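Home | Forums | Student Projects | Automation | Search
Posted in January by flulham_lab

Bimanual control box task – success rate stuck

We are the second-year group at Kircombe. The task is a push-button box between two trays, blue on the left and red on the right, worked by two arms with parallel grippers. The policy was trained on 84 teleoperated demonstrations. Over 20 trials it completes 16. The failures all occur at the approach to the box, where the left gripper closes too early and knocks the housing.

Zou wrote the policy code and suspects the demonstrations. I suspect the camera calibration.

hiko_b wrote:
Check the demonstrations first. If two operators recorded them, compare their approach heights. Mixed styles average into a path that neither person drove.

flulham_lab wrote:
Two operators, yes. Zou comes in from directly above, I come in low from the near side. Current setup, left gripper open either side of the emergency stop end:

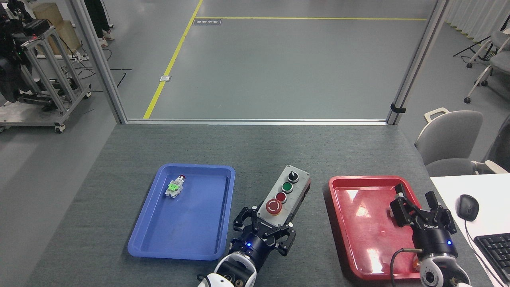 Does the grip width need to be recorded as a separate channel, or can it be worked out from the joint data?

Record it separately. On most parallel grippers the finger position is not part of the arm's joint chain, so it cannot be recovered afterwards.

hiko_b wrote:
Agreed on the channel. I would also throw out one operator's set and retrain. Fewer demonstrations, but consistent.

abilio_p wrote:
Disagree with discarding. We tried that for our club entry and the smaller set overfitted to one box angle. Keep both, label them by operator and condition on the label. It is one extra input.

hiko_b wrote:
That works if the label is set correctly at run time. For a student project I would still take the simpler option.

abilio_p wrote:
You fix the label to whichever operator tests better. There is nothing to set.
– Abílio Pinheiro

flulham_lab wrote:
Grip width was not being logged at all. Zou has added it and we are recording again with the box turned between takes. We will try the label first, then the single-operator set, 20 trials each, and post both results.

Previous topic | Next topic | Back to top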